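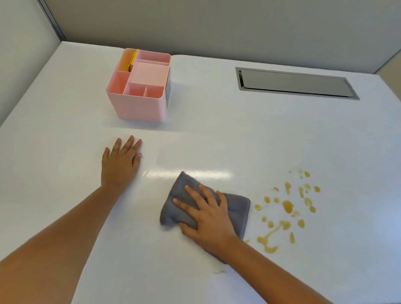 Nominating petition for township supervisor - what happens to signatures from the wrong side of the line?

Posted by Sille Kvaran
5 July 2022

I am helping a candidate for supervisor in Barlow Township. The filing packet says an independent candidate needs 400 valid signatures from registered voters who live in the township. We turned in 615. The clerk's preliminary check struck a large batch from the Swanson Road end, where the township line runs down the middle of the road and then cuts behind the houses. Mailing addresses on both sides say Barlow, so the signers all wrote Barlow.

Three things I can't work out from the packet:

If a sheet has one signer who lives outside the township, is the whole sheet thrown out or only that line?

Can we add signatures now? The filing window is still open for a few days but the petition has already been stamped as received.

One circulator signed the affidavit at the bottom of her sheets before the last names were collected. She dated it the day she started. Does that matter if nobody has raised it yet?

I called the county office and was told to "refer to the packet." The packet is 4 pages and two of them are the blank form.

Rendero

Depends on your state but I'm pretty sure they have to let you fix it. Our guy ran for school board and they gave him extra time. Just go in and ask nicely, the clerk is usually reasonable. Also get more signatures than you need next time.

Satish Rajput

You didn't name the state, so check each point against your own election code. The packet is a summary and does not control. Ask the clerk for the section numbers it is based on.

Single bad line: in most states an ineligible signer voids that line only. Whole sheets are usually struck for defects in the sheet itself, such as a missing circulator affidavit, a missing office title or the wrong form. If the clerk struck full sheets over one out-of-township signer, ask for the written reason for each sheet.

Mailing address: this is probably where your batch went. The post office city has no bearing on residence for petition purposes. What counts is the precinct on the voter record. Request the registered voter list for the township in electronic form (ours had 1,692 names and came as a spreadsheet) and match every struck line against it by street and house number. On a split road the errors run both ways. I have seen voters on the correct side struck by a clerk working from a parcel map that predated an annexation. Those can be restored if you bring the voter record.

Adding signatures: some states treat a petition as closed once it is stamped, and some accept supplemental sheets until the deadline. A few let you withdraw and refile, but that carries a risk - if the refiled set has a defect, you no longer have the first one to fall back on. Get the answer in writing before withdrawing anything.

Affidavit date: this is the serious one. The circulator is normally swearing that she witnessed every signature on the sheet. If signature dates are later than the affidavit date, the later lines are open to challenge on the face of the document, and in a strict state the whole sheet is. Do not have her change the date on a filed sheet. If supplements are allowed, recollect those names on fresh sheets, but first find out how your state handles duplicate signers. Some count the first signature, some count neither.

Look up the challenge period too. It often runs only a few days after the filing deadline, and an opponent can raise things the clerk passed. Count your margin with her sheets left out and see whether you still clear 400.

Skurnska

Agree with Satish on the voter list. One addition: ask whether the precinct is assigned by the house or by the driveway entrance. On our county line road two houses vote in the township where the driveway comes out, and the clerk's map showed them on the other side. We got both lines restored in March with a one-page letter and a copy of the voter record for each address.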